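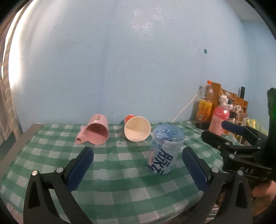 **Waseck Catering Services, Beverage Stores Section**

Speaker notes, stores induction, 01/06/2020. Speaker: Morven Mowat

**Slide 1. Cups and cans on one table**

- Start with the two groups: things stored upright, things laid down.
- Sealed drinks stand. The can is upright, printing to the front, clear of the cups behind it.
- Mug and paper cup are both on their sides, mouths forward. Point out that the interior can be checked without lifting either one.
- Handles: a mug on its side settles on its handle. Leave it there. Do not prop.
- Cloth: gingham is used at Clernamero for training. The checks give a spacing guide. Pause for questions.

**Slide 2. Stock figures**

- 2,932 paper cups issued in March. Write-offs: 221, mostly crushed rims.
- Rims fail before bases. Mention the Cruickshank shelf trial (20 cups per row, single layer).

**Slide 3. Longer row, bottles added**

- Three cups in the row, pink, red-orange and clear blue. Bottles go to the right, the orange drink behind and the pink in front.
- Gap between the second and third cup is wider than the first. Ask the room whether it matters.
- Smooth the cloth before bottles go down. Folds shift a base.

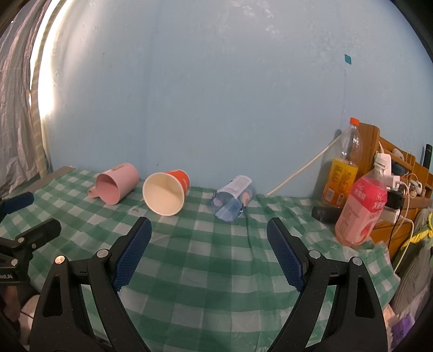 Finlay Tennant objects that cups laid flat roll whenever a trolley passes, and would sooner see them inverted on a tray. Reply: accepted for plain paper cups, no change for anything with a handle.

- Trays are on order from Sakia. Delivery in 2 lots.
- Hand round the rim gauge, then go to the shelf exercise.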